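Durnside Robotics Software Group
Minutes of the monthly meeting, held Friday in the upstairs room at 10 a.m.

Present: the planning, perception, control and tooling people, plus two of our friends from Semico on the phone line, who kindly stayed on for the whole thing even though it was well past supper for them.
Apologies: one, from the documentation side, on account of a sick child. We all send our best.

1. Minutes of the last meeting

Accepted as circulated, with one correction. Under item 4 we wrote that the door controller had been "merged", and it should have said "merged behind a flag". The flag is still off by default and will stay off until item 3 below is settled.

2. Move to the new Belay release

Tooling gave us a good long update, and there was a lot of goodwill in the room for the work that has gone into it. Belay is now the only planner we build against on the main branch. The old planner has been moved to an archive folder and can still be built by anyone who needs to compare results, though please don't file bugs on it.

The configuration files have changed names. If your job fails at start-up with a message about a missing joint group, you most likely have an old file lying about in your home folder. Clear it out and try again before you ask in the channel. Tooling is happy to help (and said so more than once) but would like you to try that first.

Semico asked whether the message format had changed too. It has not, and their logging tool should keep working with no edits. They will check on their side and write to us if anything looks off.

3. Door and cupboard runs in simulation

Control took us through the door task in the Trummont rooms. The nightly batch was 900 runs with random starting positions, and 174 of them ended in a time-out. Nearly all the time-outs came at the same stage, after the gripper had reached the panel and before the arm had begun its pull. We looked at the head view from one of the runs on the big screen and had a good talk about it.
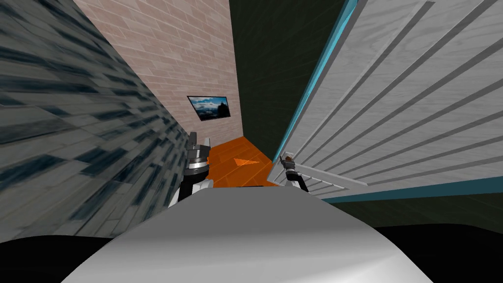 Door task, Trummont rooms: right gripper at the foot of the slatted door, left arm raised near the tiled wall.

The planning people feel that the left arm is a good part of the trouble. It has no job to do in this task, but the planner still treats it as something to be kept clear of the walls, and in a narrow gap like this one that leaves the base very few places to go. Control was not fully convinced and would like to see the numbers with the left arm tucked in before agreeing to any change in the cost terms. This seemed fair to everyone.

There was also a friendly disagreement about the tilt of the head. Perception would prefer the horizon levelled before the pictures go into the door detector, as the slats run diagonally when the head is tilted and the detector was trained mostly on upright doors. Control pointed out that levelling adds a step to the loop, and that the loop is already tight. We went back and forth on this for longer than the agenda allowed, and the chair let it run because it was a useful talk. In the end it was agreed to try levelling on recorded runs only, with no change to the live loop for now.

Agreed: the batch will be run again with the left arm tucked, same seeds, and the door flag stays off until we have those results.

4. Surface fitting and the tiled textures

Perception reported on the surface fitting work. The fitter does very well on plain surfaces and rather poorly on the mosaic ones, where it likes to break one flat plane into several small ones. The set of labelled wrist views now stands at 2176, and thanks were given to everyone who pitched in with the labelling, which is slow work and kind to neither the eyes nor the wrists.

The example chosen for the meeting was one where two tiled surfaces lie one on the other, which has been the hardest case so far.
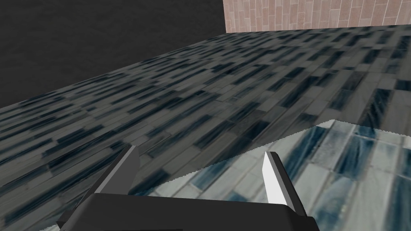
Gripper open over the tiled tabletop, with the paler slab at lower right.

Some of us had thought that the difference in brightness would be enough to tell the slab from the table, and on many of the views it is. The trouble comes along the edge. In the rendered pictures the upper edge of the slab has a stair-stepped look, and the fitter tends to follow the little steps, so the border it gives back is a ragged one that no grasp planner would want to be handed. Perception has tried smoothing the border after the fit, with fair results. Semico suggested fitting the planes from depth alone and bringing the colour in only at the end, and offered to share the notes from when they had a similar headache. The offer was gladly accepted.

A question was raised about the gripper mask. The lit inner face of the right finger comes out nearly white, and perception worries that the mask, which leans on colour, may lose part of it against pale tiles. Tooling reminded us that the mask can be worked out from the joint positions and the model, and that the code for it has been sitting in the tools folder for quite a while. Perception will give it a go.

Agreed: try the depth-first fit on the labelled set, and switch the mask to the model-based one on a branch.

5. Render queue

The queue has been slow in the mornings. We have 8 render workers and the nightly batch is still holding most of them when people get in. Tooling will move the start of the batch forward to 6 p.m. Please save your large jobs for the afternoon until we see how that settles.

6. Other business

The kettle upstairs has been replaced. The spare monitor by the window is free to a good home.

Actions
Control: rerun the door batch with the left arm tucked.
Planning: write up the proposed cost terms, one page.
Perception: levelling test on recorded runs; depth-first fit; mask branch.
Tooling: new batch start time; short note on the Belay file names.
Semico: check the logging tool; send the plane fitting notes.

The meeting closed at 11:50 a.m. Next meeting in January, same room.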